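4.2 Setting out the sorting bins

1. Wipe the Bakke tabletop and let it dry.
2. Push the table up to the wall. Leave a gap of 40 mm for cleaning.
3. Place the three bins on the table and close up the row.

Note: Empty bins slide easily. Fill them only after step 3.
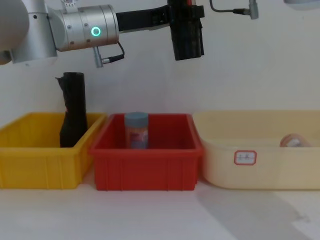
Sorting goes faster when each bin keeps the same place from shift to shift. Decide the order before you label anything, and write it on the card supplied with the Tevura set (part 403). With the bins side by side in one row, as they are on the white table, the yellow one is at the left end and takes unsorted items.

4. Stick each label to the table in front of its bin. Labels do not hold well on ribbed walls.
5. Lift a full bin from underneath with both hands.

Caution: Do not stack filled bins. Replacement labels are part 506.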